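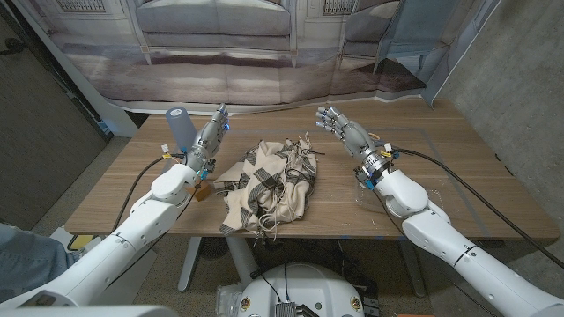 Scarf buyers go early, and go plaid

It is August, the sidewalk outside is soft enough to take a heel print, and the accessories people want to talk about wool. They have wanted to talk about it since spring. Anyone who has sat through a scarf appointment in a showroom with a struggling air conditioner knows the particular dignity of a sales rep modeling a double wrap at 3 p.m.

The news from those appointments is that neckwear orders for the cold months are up at most of the independents we called, and that solids are losing ground. Golob, which has three stores and a reputation for buying gray whenever gray is offered, has put more than half its scarf budget into checks and plaids. Buyer Liya Chala called this "a wild year for us" and asked that we note she also bought gray.

Prices are the other story. The $18 acrylic scarf that used to live in a bin by the register is being moved out of the bin, or out of the store. At Diment, the entry price this fall is $35, and the bin has been replaced by a table with a lamp on it. Sorin Berisha, who runs accessories there, says the cheap scarf sold fine but was mostly bought by people who had left a better one on a train. He would like to sell them the better one again.

"They come in cold and annoyed," he said. "It's a good customer, if you catch them before they warm up."

Not every store agrees. Grurncombe has kept its low-priced line and expanded it to 12 colors, on the theory that a man who won't spend real money on himself will buy two of something inexpensive and call it restraint. Pin-yu Yang, the general manager, says gift sales carry the whole category from Thanksgiving on, and that gift buyers rarely unfold anything. Her staff has been told to stop refolding the display every hour. Sales didn't suffer, and the staff is reportedly in better spirits.

Size is creeping up as well. Blanket scarves, which men's buyers have treated for years as something that happened to other departments, are turning up in men's orders, usually under another name. We have seen "oversize wrap," "travel scarf," and, from one hopeful vendor, "commuter throw." Fringe is back on most of them. Dušan Hoxha, a rep who carries Bolura and a handful of smaller lines, says he spent a good part of the last decade telling stores that fringe was finished and is now being reminded of it at every stop.

Bolura is shipping its first deliveries two weeks ahead of last year, which has caused some grumbling about stockroom space. Hoxha's answer is that last year the stores grumbled about the opposite. The line's minimum opening order stays at $2000, and reorders will be cut off at Thanksgiving, a deadline he describes as firm and which, by our reading of the past few seasons, usually means the second week of December.

The weak spot is gloves. Several merchants said they are cutting their glove buys by 15 percent, and a couple said they would cut more if they weren't still sitting on last year's. Touchscreen fingertips, once a reason to buy a new pair, are now on everything and excite no one. Aiguo Deng, whose two shops sell mostly outerwear, has taken to putting a pair in the pocket of any coat over a certain price. Customers find them at home and phone to thank him. One phoned to report that someone else's gloves were in his coat.

Matching sets are another matter. Hat-and-scarf boxes did well last holiday, and nearly everyone we called is buying deeper, though opinion is split on whether the box should have a window. Chala is for it. Berisha is against it, on the grounds that customers open the box anyway and then poke a finger through the window on the way back in.

Stores wanting to compare notes can find most of this crowd at the accessories preview next month. Doors open at 9 on Friday, and the coffee is on the lower level, behind the belts.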